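Sorkix Local Bridge – README

Maintainer: Elaheh Esfahani
Last revised: July 13, 2025
Licence: MIT for the code, CC BY 4.0 for the device tables

Overview

Sorkix is a small service that sits between low-cost smart plugs, contact sensors and leak detectors and whatever automation software you already run at home. It polls or listens to the devices over the local network and republishes their state to an MQTT broker. No vendor account is needed once a device has been joined to Wi-Fi.

The service was written for the Starnia plug and sensor line, which accounts for most of the testing. Arabzadeh contact sensors are supported through the same driver. Itach support is partial and limited to relays.

Requirements

Python 3.11 or later
An MQTT broker reachable from the host (3.1.1 or 5.0)
A host on the same subnet as the devices, or an mDNS reflector between VLANs
64 MB of free memory for a typical household

The service has been run on single-board computers, a NAS container and a retired laptop. Windows hosts work but multicast discovery there depends on the firewall profile, and reports about it will be given low priority.

Installation

Clone the repository, create a virtual environment and install with pip install . from the top-level directory. Copy config.sample.toml to config.toml and set the broker address, the username and the path to the password file. Passwords are not read from config.toml itself. If the key is present the service logs a warning and exits with status 2.

Run sorkix check before the first start. It validates the configuration, opens a connection to the broker and lists every device that answers discovery within the timeout.
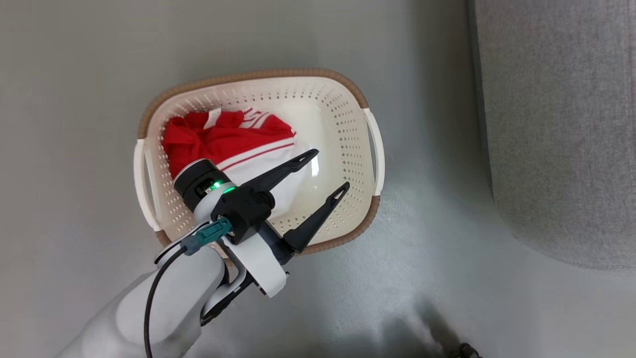

Discovery timeout is set in milliseconds by discovery_timeout and defaults to 3,000. Battery sensors sleep between reports and will usually miss that window. Wake them with the button on the housing, or enter their addresses by hand under the static section. Static entries skip discovery entirely and are marked unknown until the first report comes in.

Topics

State is published under sorkix/room/device/state as a JSON object. Commands are accepted on sorkix/room/device/set. Room and device names are lower case, with spaces replaced by underscores. Renaming a device leaves the old retained topic on the broker. Use sorkix prune to clear it.

Energy readings from plugs are published separately under sorkix/room/device/energy, in watt-hours, and are not retained. Anyone charting these should store them downstream – the bridge keeps no history.

Rooms

Rooms are declared in rooms.toml. Each has a name, an optional display name and a list of device identifiers. A device may belong to one room only. The sample file contains a kitchen, a laundry and a garage, with a leak detector in the laundry and a plug on the washing machine that reports when its draw has stayed under the idle threshold for four minutes.
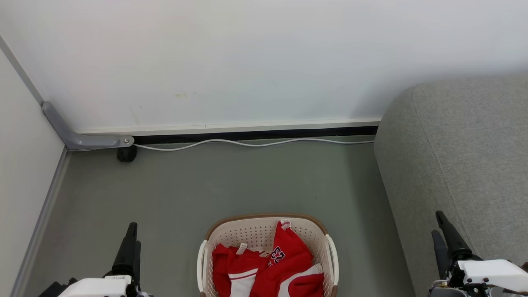
Figure 2. Laundry basket with red clothing, including a jersey numbered 23.

The idle threshold is per device. Front loaders with a long soak stage may drop under the default of 5 W partway through the program and trigger an early message. Raise idle_minutes before changing the wattage. A dryer on the same rule needs its own entry, and North American 240 V dryers cannot be monitored with any plug this project supports.

Device tables

The tables directory holds the register and payload mappings used by the drivers. There are 1,318 rows covering 648 firmware builds. Each row gives the model code, firmware string, field name, data type, scale factor and a status flag:

verified – read from a physical unit by a contributor
inferred – copied from an adjacent firmware build and not tested
withdrawn – known to be wrong, kept so that old configurations fail with a clear message

Inferred rows load by default. Set strict_tables = true to ignore them.

Known limitations

Starnia plugs on firmware older than 2.4 report voltage as an integer. Power figures calculated from it will be off by a small amount.

Itach relays do not confirm a command. The bridge publishes the requested state and corrects it on the next poll, so a dashboard can show the wrong colour for a few seconds.

The event queue is held in memory and capped at 4,000 messages. When the broker is offline for long enough to fill it, the oldest messages are dropped and a counter is written to the log.

Leak detectors should not be relied on as the only alarm through this bridge. Keep the built-in siren enabled.

Contributing

Corrections to the tables are welcome as pull requests. Include the model code from the label, the firmware string and a raw capture with Wi-Fi credentials removed. Captures go in the captures directory, one file per device. Requests for new vendors are reviewed in November, and until then only changes to the existing drivers will be merged.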